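How I Clean Up and Re-Oil a White-Stained Table Top

A few of you asked how I got the old Jimwood table in my craft room looking decent again, so I'm finally typing it up. I've done this on two tables now and I'm no pro, but both of them came out way better than I had any right to expect!

A quick word before you start. This is for wood that has an oil or wax finish with a whitish tint in it. If yours has a thick shiny coat on top that feels like plastic, stop reading and go find a page on stripping. Oil will just sit there and stay sticky for weeks (ask me how I know).

Not sure which one you have? Put a drop of water somewhere it won't show and go make coffee. If the spot goes a little darker, the wood is drinking it in and you're good to go. If the drop is still sitting there like a bead, you've got a sealed top.

What I used:

White-tinted hardwax oil (mine was Drinent, the small can, and I still have a third of it left)
Dish soap and warm water
Sandpaper, one pack of 120 and one pack of 220
A sanding block
Old T-shirts cut into squares
A cheap white scrubbing pad
Gloves

Step 1. Clear it off and wash it

Take everything off the table, and I mean everything, even the lamp you think you can work around. I mix a squirt of dish soap into a bowl of warm water, wring the rag out really well and go over the whole top. You want it damp, not swimming. Then wipe again with plain water and let it dry overnight. I did mine on a Tuesday evening and didn't touch it till after work the next day.

Step 2. Deal with the rings and marks

Greasy spots I cover with baking soda for 30 minutes and then brush off. For cup rings, I go straight to the 220 paper and rub gently along the grain. Ink is a pain. I got most of mine out with rubbing alcohol on a cotton swab, but there's still a little gray shadow near one corner and I've decided I can live with it.

Step 3. Sand the whole top

Yes, the whole thing. I tried to get away with doing only the bad patches on my first table and ended up with shiny islands all over it, so then I had to sand it all anyway. Start with 120, go with the grain, and keep the pressure light and even. My block is a Hattori one from the bargain bin and it's lovely to hold, but a scrap of wood with the paper wrapped around it does the same job.

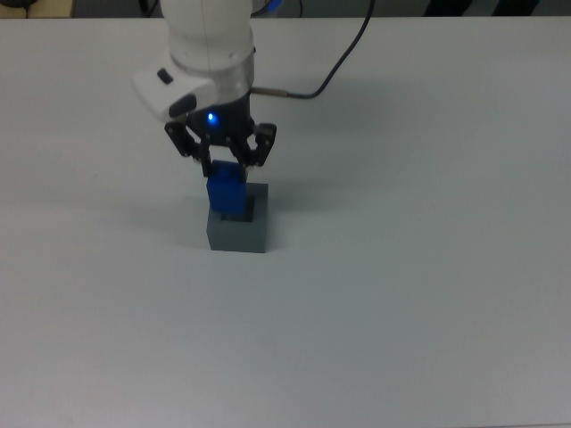 When the 120 has dulled everything evenly, switch to 220 and go over it again. Run your palm across it with your eyes closed. You'll find the rough bits much faster than by looking, I promise. Vacuum up the dust with the brush thingy, then wipe with a barely damp rag and let it dry.

Step 4. First coat of oil

Stir the can for longer than you think. The white stuff settles at the bottom like old paint, and if you skip this the first half of your table will be clear and the second half will look like skim milk. Stir, don't shake, or you get bubbles.

Put on your gloves, dab a little oil on a rag and rub it in along the grain. A little! I was shocked how far one tablespoon goes. Work in strips, and wait 20 minutes. Then take a clean rag and wipe off anything still sitting on the surface, paying attention to the edges where it likes to collect.

Please lay your oily rags flat outside to dry, or drown them in a bucket of water. Bunched-up rags with oil on them can heat up and catch fire by themselves, and that's a real thing.

Step 5. Second coat

My can said to wait overnight. It was February and my craft room is freezing, so I gave it over 31 hours and it still felt a tiny bit tacky at the edges when I started. Give it a very light rub with the white pad, wipe off the dust and do the second coat just like the first, only thinner.

Step 6. Leave it alone

The hardest part for me. You can put light things on it after a day or two, but I kept hot mugs and wet glasses off for a good two weeks. If you have to use it sooner, throw an old sheet over it. No plastic tablecloths, they stick.

For everyday cleaning I've been using Naka soap flakes in water, and so far the color has held up fine. When the top starts looking thirsty again I'll just do one thin coat and skip the sanding.

If you're doing the legs as well, flip the table and do those first. I did mine last and dripped on my nice new top.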